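Red cups, black tables and a very long June: the Gidura hall is open again

By Burgi Pfister
June
14 comments | 37 shares

I'll admit I only went down to the Gidura hall because I'd heard there'd be cake. There was cake (lemon, very good, gone by half past ten) but I ended up staying most of the morning, because the place is finally open again after 11 months and I wanted a proper stickybeak.

If you haven't been following along, the back room at Gidura was shut last winter when the roof started letting in more rain than it kept out. The neighbourhood group used to run its drop-in mornings there, plus the card players, plus the homework club, and they've all been squeezed into the front foyer ever since. I went to one of those foyer mornings and spent it with somebody's elbow in my scone.

So now we've got the room back! New ceiling, fresh paint, and six new tables with black tops to replace those wobbly trestles that used to pinch your fingers every time you folded one up. The old trestles went to the scout group, who I'm told are delighted with them, and good luck to their fingers.

The tables came from Weerakoon, the furniture place out past the roundabout, and they knocked a fair bit off the price. Even so, the hall had to find $2000 for the lot, and most of that was raised at the autumn fair. I bought three jars of marmalade towards it and I've still got two of them in the cupboard if anyone's keen. 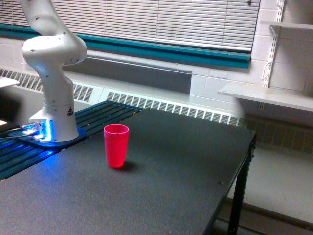 The cups are back as well, and I know some of you will have opinions about this. When the kitchen was packed up there was talk of switching to paper, and a few people got quite worked up at the meeting in the foyer. Andri Mösli, who looks after bookings, put it to a vote in the end and the red plastic ones won easily. "People like them and they bounce," he told me, and I can't argue with that, having dropped one on my foot years ago and lived to tell the tale.

I asked him about the blinds too. A couple of regulars wanted curtains, something with a bit of colour in it, but he said white blinds were easier to wipe down and the window sill had enough colour for everybody. The green sill was a close call, by the way. It was going to be painted over in the same pale shade as the walls until the card players kicked up a fuss, and I'm on their side. I've always liked that sill. It reminds me of the swimming pool change rooms when I was a kid, in a good way.

A few things are still on the list. The urn is on order and until it turns up there's only the one kettle, so tea is slow going if you arrive with the crowd. The side door sticks. The heater in the back room works but you have to give the switch a decent shove, and someone has promised to look at it before the weather gets any colder. Parking is the same as it ever was, so walk if you can.

Drop-in mornings start at 10 and wrap up at noon, gold coin if you've got one. The homework club is back in its old afternoon spot, and the card players have already claimed the table closest to the window, so don't even try. If you'd like to book the room for something of your own, ring the hall during the morning session and ask for Andri. He'd like a bit more notice than he's been getting, he says, after three birthday parties landed on him in one week.

I'm bringing a slice next time. Probably caramel.

14 comments | 37 shares

More local news
Bus route 461 to skip the Prodesia stop while the footpath is fixed
Pustomon bakery extends its winter hours
Lost and found: one grey mitten, one trombone
Library book sale seeks boxes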